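2022-07-27

I've been meaning to write about the red cloth for weeks now, and every time I sit down to do it I end up getting up again to fold something. So the laundry is done, the tea is made, and I have run out of ways to put it off.

It came to me from my neighbor Doina Stojanović, who was clearing out a closet in April and had a whole stack of fabric she'd bought over the years and never sewn. She let me pick. I went home with 18 pieces (I know, I know -- but she kept adding to the pile when I wasn't looking) and the red was the one I loved right away. It's the kind of red I'd never buy for myself. My house is mostly pale blues and oatmeal colors, and I've always told people I'm not a red person. Apparently I am, a little.

The trouble is that it's slippery, and slippery fabric does not like being folded. I tried it on the kitchen table first and it kept sliding off the end and pooling on the floor, where the cat took an interest. The ironing board was worse. In the end I moved to the bed, and I wish I'd started there, because the bedspread has just enough grip to hold things still while you smooth them out. I lay it flat, pull the corners straight, bring one flap over, and then go and stand at the other side and do it again. It takes me three or four tries to get the edges to meet.

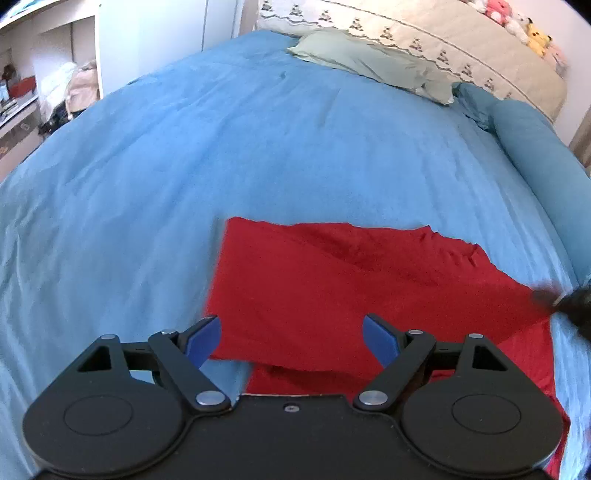 The red on my blue bedspread, creases and all.

I'm not going to iron those creases out just yet. My friend Tahira Hayat sews for half the street, and she told me to wash it first on cool, hang it over the shower rail, and only press it when I know what I'm making. She also said to fold it in a different spot every time I put it away, so that the same line doesn't get worn into it year after year. My mother rolled everything around cardboard tubes, and I do still have a few of those behind the wardrobe, so I may go back to that.

As for what it will be, I keep changing my mind. Pillow covers were the first idea, and then a lining for the old gray coat, which would be such a nice surprise every time I took it off! Tahira votes for the coat. Doina says she doesn't mind what I do with it as long as it doesn't come back to her closet.

For now it's going on the top shelf with the other pieces, next to the winter blankets. I still have the green check and two lengths of cotton to sort out, and the bed is free until bedtime, so I'd better get on with it.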